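1/ Seit Januar benutze ich Tuliden für meine Fotos und Rechnungen als PDF. Gestern habe ich die Version 17 installiert und möchte kurz meine Erfahrung teilen.

2/ Die Installation hat 10 Minuten gedauert. Wichtig ist: Zuerst die alte Version deinstallieren, sonst erkennt das Programm die Lizenz nicht. Bei mir kam zweimal der Fehler 1097.

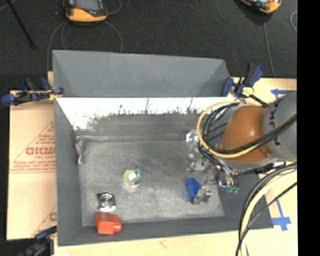
3/ Der Support von Bilgin hat am Freitag geantwortet, sehr höflich. Man muss den Ordner „Basard“ in den Benutzerdaten löschen und danach neu starten. Jetzt läuft es.

4/ Die Lizenz kostet 80 Euro im Jahr. Für mich ist das in Ordnung. Hat jemand schon die Stapelverarbeitung probiert?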